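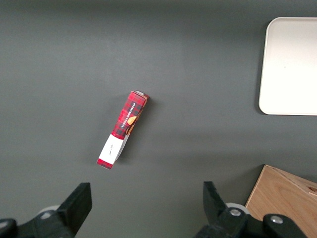

Shortbread is the present you give when you have run out of things to know about a person. I say this as someone who receives a great deal of it. Every June my aunt's old neighbour, Genowefa Zieliński, comes back from her coach tour and hands me a box in tartan, and every June I say she shouldn't have, which we both take as manners.

I have nothing against the biscuit. Butter, sugar and flour have never done me any harm that I didn't ask for. My quarrel is with the box, and with the tartan in particular. Dress a thing in red checks and it stops being food and becomes a souvenir, and you can't very well open a souvenir on a Tuesday with the telly on. So it goes in the cupboard for visitors. Visitors, in my experience, bring shortbread.

Vanilla is the worst offender, being a flavour added to something that was getting along perfectly well without it. I finished the last lot in 10 minutes, standing up.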